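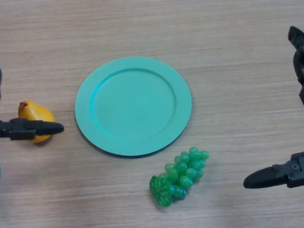 Workshop notebook, Nilville bench, November

Entry opened 8:20 a.m. Subject: second trial of the Fusurine casein glue on beech offcuts, following the weak joints recorded in the previous entry.

Twelve pairs were cut from the Hotberg stock and the mating faces sanded at 80 grit. Powder and water were combined by weight, 20 g of powder to each batch, and left to stand before a second stirring. The mix was smoother than last time, although a few lumps remained at the bottom of the jar and were discarded. 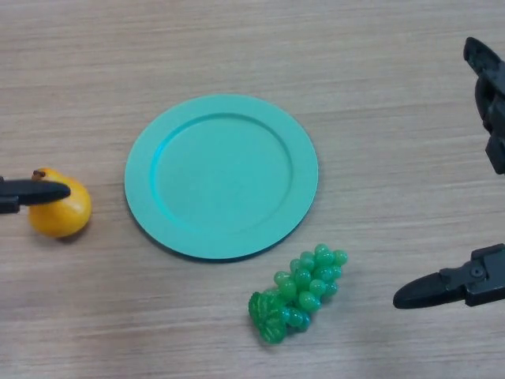
Clamping pressure was kept even across all pairs. Squeeze-out was light on the first six and heavy on the rest - the spreader was changed partway through, and this should be corrected before the next trial. Pairs 7 to 12 are marked in pencil on the end grain.

One joint was pulled early as a check and failed at 300 N, in the glue line. The Essien sheet calls for a full overnight cure, so this value is not to be entered in the summary table.

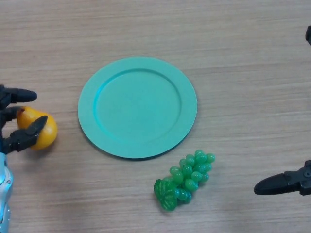
Remaining pairs stay in clamps until morning. Faces for the third trial are to be sanded at 320 grit, same stock. Order more powder.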